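Writing floor rules people will follow

Most robot labs have a safety document. Ours at Nundidex once ran to 2,000 words, and its main use was propping a door. Adeel Cheema and I cut it down to one page last April. If you're writing your own, steal freely.

Start with the verbs. "Personnel should remain aware of moving equipment" tells a new hire nothing. "Stay out of arm's reach unless you've called it" tells them where to put their feet.

Next, give every rule an owner. At Nundidex the person holding the controls owns the stop call. Anyone may shout stop, and the owner stops first and argues later. Atif Lodhi would like it known that he argues beautifully.

Then write the dull rules, which do most of the work:

Clear cables off the walkway before powering a base.
Check both grippers open and close before the first take.
Set controllers down before you answer a phone.
Log up to 4 takes, then rest your wrists.

Walk the draft around the floor while people are working, and cross out any line you can't match to something they do.
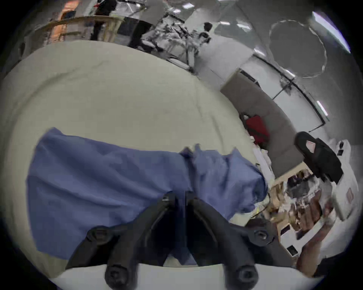
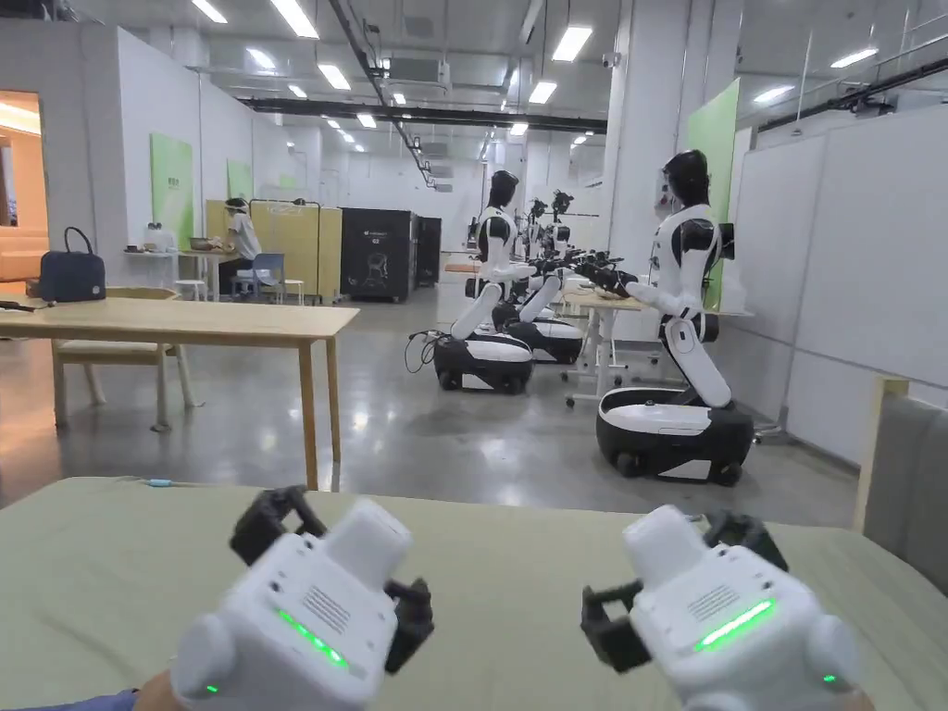 Last, put a review date on the page and a name beside it. We go over ours every 3 months. Rules that survive two reviews without being used once get deleted, including the one I wrote about hats.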